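**tinta_fresca:** Acabei de ler Womholm, volume 2, e que webcomic, gente! Uma cidade em cima de outra, e a rivalidade entre Cluvport e Bevstead só melhora.
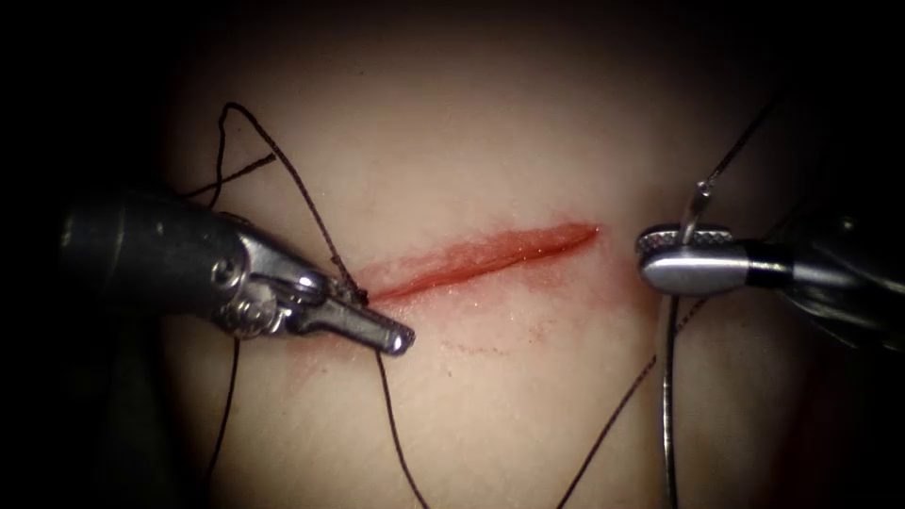
O capítulo 4 então – reli duas vezes. A virada da capitã Fakhoury me pegou de jeito!

**quadro_a_quadro:** Discordo um pouco. A arte é linda, mas a Fakhoury muda de lado rápido demais. Faltaram páginas em Bevstead.

**tinta_fresca:** Mas ela já hesita na cena do farol! Volta lá e olha os balões.

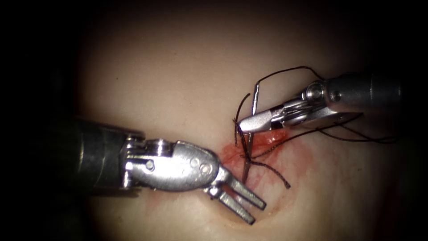
*Dois instrumentos, agulha e fio de sutura*

**nanquim77:** Fico com o quadro_a_quadro na pressa, só que o final compensa tudo. Já são 930 páginas e ainda quero mais!
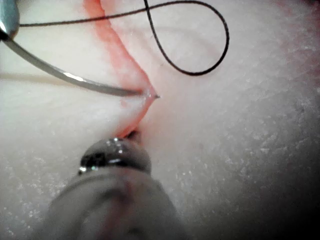

*Última edição: 15 set. 2025*

**quadro_a_quadro:** Reli o farol. Tá, tem a hesitação, mas são dois quadrinhos!

**tinta_fresca:** E que quadrinhos! Alguém começa o volume 3 comigo?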